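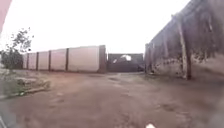
*Tyson Zacharias*

## About Dufour Street Music School

We teach people to play music together, and we've loved every noisy minute of it! The school opened above the old Gramus bakery with a piano, two borrowed guitars and a drum kit that had to be packed away by six. These days we have 183 students, from kids in grade one to a retired bus driver who took up the cello last September and practises more than anyone I've ever taught.

I started the place after years of giving private lessons in people's living rooms. My students were learning plenty, but most of them had never played a song with another person. So our main program has always been groups. You get a half-hour lesson each week, then a full hour with your band, string group or choir. Beginners go into a group from their first term (yes, even if you only know three notes — we'll write you a part that uses those three notes).

### What we teach

Piano, guitar, bass, drums, violin, cello, voice and, thanks to a very determined group of parents, accordion. We play folk, pop, jazz and a fair bit of classical, and students have a big say in what goes on the music stand.

### Lessons and fees

A term of lessons and group sessions costs $389. Instrument hire is $42 a term for anything except the cellos, so ask us about those. Families with more than one child enrolled get a discount, and we keep a few free places every term.

### Concerts

Our end-of-year show is at Flemen Hall, which seats 500. Doors open at 6:30 pm and the little ones play first, so they can get home to bed. The Drarkska Choir joins us for the last few songs, and everybody sings!

Come and sit in on a group before you sign up. The side door is open from 3:30 pm during term — just follow the sound up the stairs.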